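Cliffhangers are not a crime, but this one was

September 14, 2019

OK quick one because I have to be out the door in 20 minutes and I'm still mad.

Finished book two of the Tristard series last night. Romance, slow burn, second chances, all my favorite stuff. And then it stops. Mid argument. She's got her hand on the door, he says "there's something you should know" — end of book. Acknowledgments. A recipe for lemon bars.

No.

I don't mind a series. I love a series! But a book you paid for should finish something. Give me one answer. The sister, the letter, the thing with the lake house, pick any of them. Zemerik used to be good about this, their trilogies always closed out one couple per book and left the bigger mess for later. Now it's chapters 1 through half of a story, sold to you in 3 pieces. 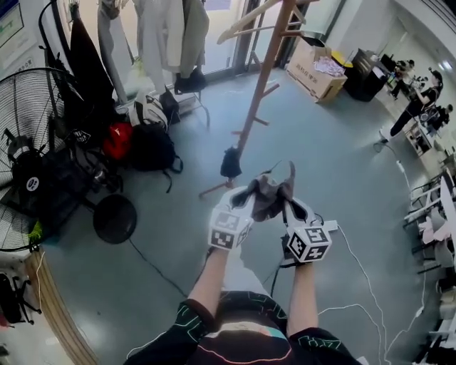
And the wait. Book one came out in April and I figured fine, quick turnaround, they must have it all written. Book three has no date. There's a "bonus scene" if you join the mailing list, I joined, it's the lemon bars again.

My friend Thanakorn Inthanon says I'm being unfair, that readers ask for cliffhangers and then complain when they get them. Maybe. He also read all of the Sundqvist books in a weekend after they were finished so he never had to wait for anything. Easy to be calm that way.

What I want is a label. Right there under the blurb, "ends on a cliffhanger," same as we already get for heat level and cheating. Some indie authors do it and I still buy thier books, I just buy them later, when the set is done.

Will I read book three? Yeah. Day one probaly. Still two stars for this one.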